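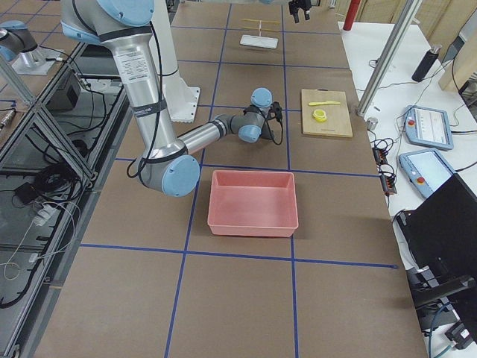
Orkis D2 Two-Arm Bench Package
Sold and configured by Grorklow
Part no. 868-D2
Page last revised 04/09/2026

Overview

The Orkis D2 is a bench package for pick-and-place work, grasp testing and operator training. It is quoted as a single line item so that a lab or pilot line can budget for a working cell without pricing each part separately. Customers who already own arms should order the bench-only version, part no. 898-B.

What the package includes

2 six-axis arms with base plates
2 two-finger grippers, electric
2 teach pendants, each with its own emergency stop
Work table and aluminum extrusion posts
Side table for pendants and power distribution
Skanov cell controller with one software seat

Not included: monitor, cutting boards, bins, trays or other task objects, floor anchors, guarding, compressed air.

Price

Package, ex works: $3933 per month on a lease, service included. Purchase pricing is by written quote. Freight and installation are billed separately in both cases. Quotes issued before the March price change are honored until the date printed on them.

Planning the work surface

The table top is supplied bare. Most users cover it with kraft paper and lay out cells in colored tape. Paper cuts glare and can be replaced when it tears. Dark tape on brown paper gives enough contrast for a person or an overhead camera to find the cell edges. Budget for both as consumables, along with spare finger pads.

Light plastic bins and small trays are suitable for first trials. They slide when touched, so fix them down if the task program assumes a set position. Flat objects such as a toy knife are harder to pick than objects with some height, and may need narrower fingers. These are ordered under accessories.

Power and cabling

Each arm needs its own grounded outlet. Pendants must stay within reach of a person standing at the side table, and the pendant cables set the limit on how far that table can be moved. Leave slack in the gripper cable at the wrist and check it at full rotation before the first run.

Site requirements

Level floor, indoor use only. The customer is responsible for the risk assessment of the finished cell, including any shared reach between the arms.

Ordering

Orders for Southeast Asia are handled by the Hồ sales office. All other orders go to Grorklow directly. State the part number, the supply voltage and whether installation is required.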